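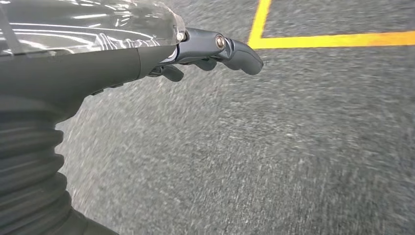

FASACH FLOOR WORKS

2 shares | 0 comments

Progress report to Drundell on the Manole building floor program, 7/12/21

This report covers work on the ground floor hall since the May report. The scope is the speckled gray floor, its joints and the yellow floor marking. Walls, lighting and doors are outside the grant and are not covered.

Floor surface

The total area in the program is 249 square meters. The main bay has been cleaned, patched and sealed. The speckled gray finish was kept because it hides small repairs well and matches the corridor. Patches were filled slightly high and ground back level the next day. Two patches near the loading door sank after grinding and were filled again. They are now level with the floor on either side when checked with a straightedge.

Old adhesive was the main cause of delay. It had been left by mats taken up before the program began, and the first cleaner softened it without lifting it. We changed to hand scraping followed by a mild solvent wipe. This added 18 labor hours, charged to contingency.

Sealer was applied in two thin coats. The supplier, Vullurier, recommends a low-sheen grade for areas with overhead lighting, and that grade was used in the main bay. The side bay still has the old sealer, which is dull in the walking path and glossy near the walls. The difference shows at the line between the two bays and will remain until the side bay is done.

Floor marking

Yellow was kept as the single marking color. The earlier layout also used white for storage areas, and users told us they read both colors as walkway edges. Storage areas now have corner marks only.

Tape and paint were both tried on a short length by the entrance. Tape went down faster, but its edges lifted where carts turn. Paint needs a longer closure and is harder to move if the layout changes. The agreed approach is paint for walkway edges and tape for anything likely to move within a year. The marking plan has 19 separate runs. Those in the main bay are down. The side bay runs wait on the sealer.

One run was set out from the wrong wall and came out narrow at the far end. It was removed and redone at our cost. A faint edge can be felt by hand at the old position - it is under the new sealer and will not be taken further unless Drundell asks.

Budget

Spending is within the approved total. Contingency has been used only for the adhesive removal. The marking budget is slightly underspent because storage areas now take less paint.

Next period

- Clean and seal the side bay
- Complete the remaining yellow marking
- Recheck the two refilled patches
- Issue cleaning instructions to the building users

Decision needed

The side bay has to be closed in two halves to keep a walkway open. Please confirm which half should go first. The sealer is on site and work can start once we have the reply.

Share this report | 2 shares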